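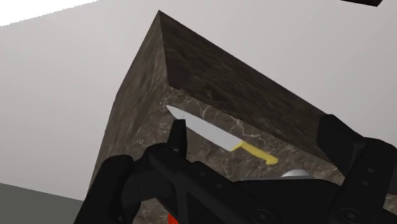 Séance 7 : du nuage de points à la pose de prise

Bon, on reprend où on s'était arrêtés mercredi. Vous avez un segmenteur qui tourne, un planificateur qui tourne aussi (enfin, chez la plupart d'entre vous), et entre les deux il manque le morceau que tout le monde bâcle : choisir où poser les doigts.

Je vous ai préparé la scène « couteau » dans le simulateur Momard. Je l'aime bien parce qu'elle met en défaut presque toutes les heuristiques du cours précédent ! Un objet long et plat, posé sur du marbre, avec une lame fine : l'axe principal de l'ACP sort très propre, mais le centroïde ne vous dit pas du tout de quel côté est le manche. Moi, je segmente d'abord par couleur (le jaune se détache bien de la pierre), puis je refais l'ACP sur le manche seul. C'est bête et ça marche.

Ensuite, on échantillonne. Dans le dépôt Gritmont, la fonction sample_grasps tire 300 candidats par défaut. Gardez cette valeur pour le TP, sinon je ne peux pas comparer vos résultats. Filtrez dans cet ordre : ouverture de pince, collision doigts-support, puis cinématique inverse. Si vous commencez par la cinématique, vous allez attendre longtemps (j'ai essayé, j'ai eu le temps de faire un café).

Attention au repère caméra, il est embarqué sur le poignet. La pince masque donc une partie du plan de travail, et il faut retirer ses points du nuage avant de construire la carte de collision. Chaque année, j'ai des binômes dont le robot se croit en collision avec lui-même et refuse de bouger.

À rendre : le script, les 16 meilleures poses au format Van Wyk, et un paragraphe sur un échec que vous avez compris. Dépôt sur la plateforme Merkico, avant mercredi midi.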